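Beer Taster, Sensory Panel (part-time)

Willems is looking for part-time members for the trained beer panel at its Stokum tasting room. The panel evaluates lager, wheat beer and dark ale from small breweries and bars before a listing goes into the Bramum beer guide. The position reports to Souad El Ouafi, panel supervisor.

Sessions run on weekday mornings and last two hours, including one break. Each panelist attends two sessions per week. Training starts in February and covers reference flavors, off-flavors, scoring scales and written notes. Training hours are paid at the same rate as regular sessions.

Duties

Score samples for aroma, taste, carbonation, body and aftertaste.
Identify common faults such as diacetyl, DMS and light strike.
Enter scores in the panel software before leaving the booth.
Write short comments in plain English. Comments may be quoted in the guide without a byline.
Take part in one calibration session per month.

All samples are served blind under a three-digit code, for example 814 or 355. Panelists do not discuss samples until the scores are locked. Samples are small and may be spat out. 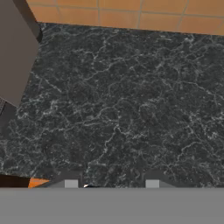

Requirements

Age 21 or over, with proof of age.
No allergy or intolerance to barley, wheat, hops or yeast.
Non-smoker - this includes vaping.
Not employed by a brewery, distributor or bar.
Able to commit to both weekly sessions for at least one year.
Previous tasting experience is helpful but not required.

Pay and conditions

Pay is $23 per hour. Travel by bus or train is refunded on submission of a ticket. Panelists may not drive to or from a session. Perfume, scented hand cream and coffee are not permitted in the hour before tasting.

Selection

Applicants who meet the requirements will be invited to a screening test, which consists of a basic taste test, an odor recognition test and a ranking exercise. The screening takes 90 minutes and is unpaid. Results are sent by email.

How to apply

Send a one-page letter listing your availability and any food or drink work in the past three years. Quote reference 905. Applications go to Souad El Ouafi, Willems, Grandorwood Building, Stokum - or hand them in at the front desk.

Posted Dec 12, 2023. Open until all places are filled.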